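Rultodley Road Robotics Club: Frequently Asked Questions

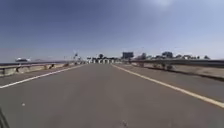
Who can join?
Anyone enrolled at the college, in any major. We have mechanical engineers, a nursing student and one person from medieval history whose wiring is neater than everybody else's. Previous experience with robots is welcome and will mostly be used to argue with you.

What does the club do all year?
We write and test driving software for a self-driving vehicle named Fleltelness. The first half of the year goes to lane keeping and the second half goes to finding out why lane keeping got worse. In between we enter the Handard Challenge, a student competition for autonomous vehicles.

Do I need to know how to program?
It helps, but you can pick it up as you go. New members spend their first six weeks on short exercises in Python, using old drive recordings. The usual first job is finding the painted lines. A long, straight road with a solid white line on the left and a solid yellow one on the right sounds easy, and you should enjoy that feeling while you have it.

Why do you care so much about lines?
Lane position is worth more points than speed. Haze, glare and worn pavement all make the software less sure of itself. Guardrails are another favorite – to a careless edge detector, a long rail running toward the horizon is a perfectly good lane marking.

When do you meet?
Friday at 4 p.m. in room 351. The door says Storage. Meetings last two hours on paper.

What does it cost?
Dues are $15 a semester. This covers cables, connectors and replacements for the cables and connectors.

Can I drive the robot?
It drives itself, or that's the goal. Members who finish the safety briefing may hold the remote stop, a large red button that everyone wants until they have it.

I broke something. Whom do I tell?
Khalil Mahasneh, our safety lead. Tell him the same day and bring the pieces. Please do not put it back on the shelf and look thoughtful.

What is Masri?
Our logging program. It records what the vehicle saw and what it decided, which are sometimes related. If it fills the disk, delete your own files first.

Is it too late to join this semester?
We take new members until the end of November. After that you can still come and watch, but you'll probably be handed a screwdriver.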